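GUSTDALE WORKSHOP OPENS TWO-ARM CLOTHES HANDLING BUILD TO OTHER MAKERS

GUSTDALE, February – Siltum, the shared workshop in Gustdale, today released the build notes for Rukex, a two-arm robot made by members to work with clothes on hangers. The notes cover the arm mounts, the wiring and the control software, and are free to download from the workshop's website.

Rukex practices on everyday shirts and other garments on an ordinary clothes rack. Members have logged 724 practice runs since the build began, 224 of them with the current joint settings.

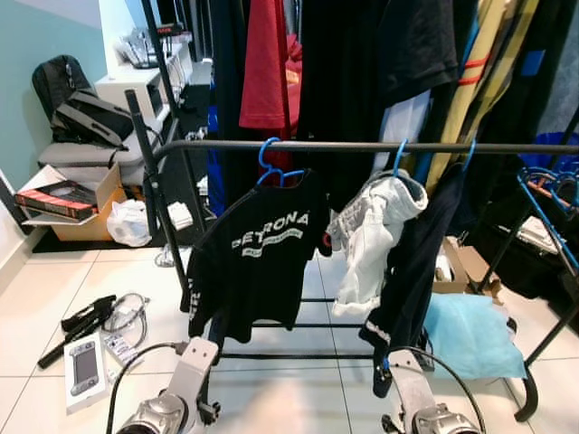
Work now centers on picking a single hanger off the rail and putting it back without dragging its neighbor along. Thin plastic hangers are harder than wooden ones, and soft knits are harder than either. The build has taken over 2 years of evening sessions.

The control software is called Visser and runs on a used desktop computer. Siltum will take questions and fixes from other home builders through its website. The next set of notes will deal with cable routing.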